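Chapter 9
Leasing and Residual Value

Hemant Mittal

In this chapter you will learn:
how a lease payment is put together
what a residual value is and who sets it
why electric cars have made residual values harder to set
what happens to a vehicle at the end of its lease

Key terms: lessor, lessee, residual value, depreciation, open-end lease, closed-end lease, fair wear and tear, remarketing

Chapter 8 dealt with cars that are bought outright or with a loan. In both cases the driver ends up owning the car and carries the loss when it drops in value. A lease splits things differently. The driver pays for the use of the car over a fixed term, and the car goes back at the end. Somebody still has to carry the drop in value, and most of this chapter is concerned with who that is and how the amount is worked out in advance.

9.1 The parties to a lease

The lessor owns the vehicle. The lessee has the use of it and pays for that use, normally once a month. There is often a third party, the dealer, who supplies the car to the lessor and hands it over to the lessee. Dealers may be paid a commission by the lessor for bringing in the business.

Vistley is a mid-sized lessor that we will return to through Part Three. At the time this edition was prepared it had 883 passenger cars and light vans on lease, most of them to small businesses. It doesn't build cars, service them or sell new ones. It borrows money, buys vehicles and earns its living from the gap between what the vehicles cost it and what they bring in, both during the lease and at sale.

9.2 Building the payment

A monthly payment has two main parts. The first is depreciation, the expected fall in the car's value over the term, divided by the number of months. The second is the finance charge, which pays the lessor for having its money tied up in the car. Tax, registration and servicing may be added on top, depending on the contract.

Take a lease where the car is expected to lose $400 of its value each month and the finance charge is $72 a month. The basic payment is $472. If the lessee also wants tyres and servicing included, those are priced separately and added.

Notice that the price of the car doesn't appear directly in the payment. Two cars with the same price can have very different payments if one of them holds its value better. A dearer car can even be cheaper to lease than a less expensive one. Students who come to this subject from ordinary car loans often find this the hardest part, and it is worth working through Exercise 9.1 before going on.

9.3 Paper and records

A lease produces a good deal of paperwork. The file for one vehicle will usually hold the order, the signed contract, the credit check, the delivery receipt, the insurance certificate, any notices about kilometres travelled, and the return inspection report. Many lessors now keep most of this electronically, though signed originals are still common among smaller firms.

How long each item is kept depends on tax law, privacy law and the lessor's own rules. The contract and the payment record are generally kept the longest. A credit check on an applicant who was turned down may have to be destroyed much sooner.

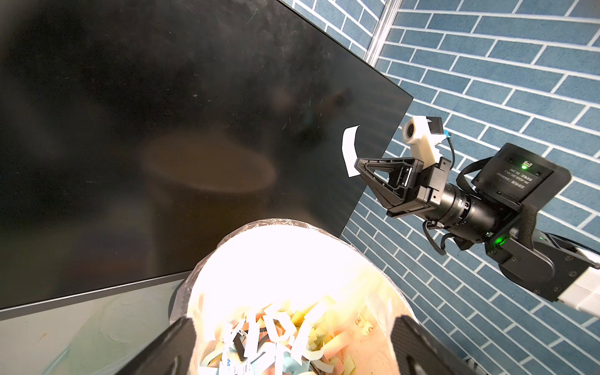

Figure 9.1 A lined bin of shredded paper and a switched-off screen.

Records also matter for setting future values. A lessor that has kept good return reports knows how its own cars have fared: which models came back with worn seats, which ones sold quickly, and how far off the original estimate was. Fiachra Ní Mhurchú, who ran remarketing at Vistley when its first electric vans came back, used the return reports to rebuild the firm's estimates model by model. Published price guides were used as a check, with the firm's own results given more weight wherever there were enough of them.

9.4 Residual value

The residual value is the lessor's estimate, made on the first day, of what the vehicle will be worth on the last. It is written into the contract or used behind it to set the payment.

If the estimate is too high, the payment will be too low and the lessor will lose money at sale. If it is too low, the payment will look expensive beside those of other lessors and the customer may go elsewhere. There is no safe side to err on — a lessor that is always cautious will have very few customers.

In a closed-end lease the lessor carries the risk. The lessee hands the car back and, apart from charges for damage or extra kilometres, owes nothing more. In an open-end lease the lessee makes up the difference if the car sells for less than the stated residual. Open-end leases are mostly used by businesses with large fleets.

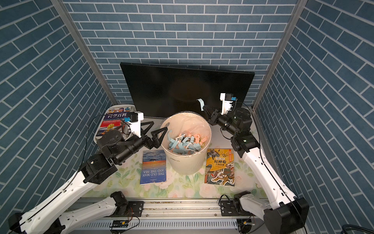
Who sets the residual value in a closed-end lease?
The lessor sets it, using price guides, its own past sales and its view of the market at the end of the term.

9.5 Electric vehicles

With petrol cars, a lessor can look back over many years of used prices. Electric cars have given it much less to work from. Three things make the estimate harder.

Battery condition is one. Two cars of the same age and distance may have batteries in quite different shape, depending on how they were charged and stored. Buyers know this, and may offer less for a car that comes without a battery report.

New car pricing is another. When a maker cuts the price of a new model, used examples of that model fall with it, and cars already out on lease are worth less than planned. The payment on those leases is fixed, so the lessor can't recover the loss until new contracts are written.

Government support also plays a part. A rebate on new cars tends to pull down the price of used ones, and ending the rebate may push it back up.

Some lessors have answered with shorter terms, so that there is less time for an estimate to go wrong. Others have lengthened them, spreading the loss over more payments. Section 9.8 compares the two.

Case study: The Mumden vans

Osman, a bakery supplier in Mumden, leased 20 electric vans from Vistley under a closed-end contract. In August of the final year the maker lowered the price of the new model. When the vans came back they were sent to Vivitgate, an auction firm, and sold for less than their residual values. Osman paid for damage to two door panels and nothing else.

As you read sections 9.6 to 9.8, think about these points:
Which party carried the loss, and which clause decided it?
How would the result have changed under an open-end lease?
Should Vistley have held the vans back from auction, and what would waiting have cost?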